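What the second arm will cost

June 13, 2021

I have been asked twice this month what I am spending on the drawing arm project, so I sat down and did the arithmetic for the next stage. The short version is that the servos are the smaller half of the bill.

My ceiling for this round is 500 dollars. Lourenço Guerreiro argued for buying a finished arm from Redach and being done with it. Their entry model costs more than my ceiling before shipping, and the controller is closed, so I would still end up replacing the electronics. I asked for a quote anyway. It sits in the folder as a comparison figure.

The parts list as it stands comes to 370 dollars. It covers a full set of servos, brackets, a power supply with enough current for all joints under load, cable, and spare connectors. The power supply was the line I got wrong the first time. I had sized it on the running current in the data sheet and ignored stall current. If you are budgeting for a small arm, read the stall figure first, multiply by the number of joints that can bind at the same time, and buy above that.

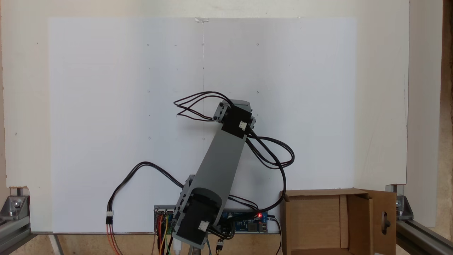 Cable is the next item I used to underestimate. Servo leads come in fixed lengths, and a lead that reaches with the arm folded may not reach with it extended. Extension leads are cheap individually and add up over a whole arm. I now price them per joint, with one spare of each length. Crimp connectors go in the same line. I gave up on crimping with pliers in December and bought the proper tool, so that cost does not come around again.

Then there is the frame. Aluminum extrusion is sold by length plus a cutting charge, and at Bendasholm the cutting charge on short pieces is higher than the metal. Teresa Henriques has a saw that cuts square - I am ordering full bars and taking them to her. Corner brackets are listed without bolts and T-nuts. Check this before you compare two shops, or the cheaper one will look cheaper than it is.

Items I have left out on purpose:

A second controller board. One is enough until both arms have to move together.

A camera. Shahla Nikzad thinks calibration by hand is a waste of evenings, and she may be right, but it belongs in a different budget.

Printed link parts. I have filament left over.

The remaining 130 dollars is reserve. I expect to lose at least one servo during setup and would like to replace it the same week. The order goes to Marnska once they confirm stock on the larger servos. Their last email said they were waiting on a delivery and gave no date.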